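The Skunitz 454 is a rectangular metal serving tray with a raised rim and a printed base. It replaces the 453, which had the same footprint and a plain base. I have used it since January, mostly for snacks on the bed.

Weight is 1451 g, heavy for the size. Load rating is up to 40 lb, far more than packaged biscuits and bars will ever need. The base sits flat on a hard surface. On a mattress it tilts toward whoever sits down first.
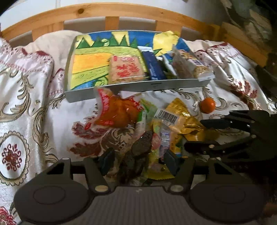
The rim is high enough to hold slim bars standing on end when they are packed side by side. With only one or two in the tray they fall over. Round fruit is better left out of it, as it rolls and knocks the bars down.

The print is a children's painting style, trees and a field. No fading so far with hand washing. Skunitz does not list the tray as dishwasher safe.

Rating: 4/5. One point off for the lack of handles, which the Bener tray has at a similar price.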